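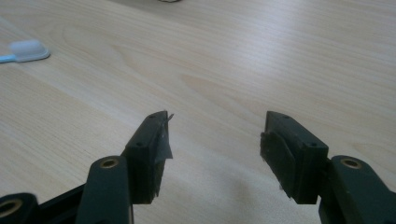 The Skarkora hand gripper, fingers open, over the bench.

Setting up fingertip grip on the Skarkora

by Maysoun Sleiman, 27 April 2019

I have been using the Skarkora hand gripper kit from Vasseur since September and I still look forward to picking it up. You hold it, squeeze, and the two fingers close in parallel the way they would on a robot wrist. The grip surfaces are the part you will end up fiddling with, and it's a fun evening's work (mine took two, but I kept stopping to try things on it).

You will need a small screwdriver, tape, thin rubber pad and a cloth with a little rubbing alcohol.

Open the fingers all the way and leave them there. Look at the brass bushings in the linkage arms. They should sit flat in their holes. If one stands proud, press it in with your thumb before going on.

Wipe the inner face of each fingertip block. Let it dry.

Cut the rubber to the height of the block and stick it on the inner face. Go right up to the tip – small handles get picked up there. A rough edge on the rubber doesn't matter much, and mine has frayed a bit without any trouble.

Lay tape over the pad in one pass, pulling gently. Crinkles are fine for thick objects and a nuisance for thin ones. Trim any corner that sticks out past the tip, or it will catch on things. I am lazy about this and I pay for it!

Keep tape off the screw holes on top of the blocks. You'll want them later if you swap fingertips, and the swap is so quick on this kit that you probably will.

Now squeeze slowly. The tips should meet evenly. If one side touches first, loosen its block, nudge it and tighten again.

For a first test, put a few light household things on a plain tabletop and try each one 14 times. Start with something that has a slim handle, coming in from above with the fingers wide open. Then try the same thing at an angle, which is much harder and much more fun.

The Stustgate pads fit too, though I like the feel of plain rubber better. Spare bushings come from the Donduvport shop.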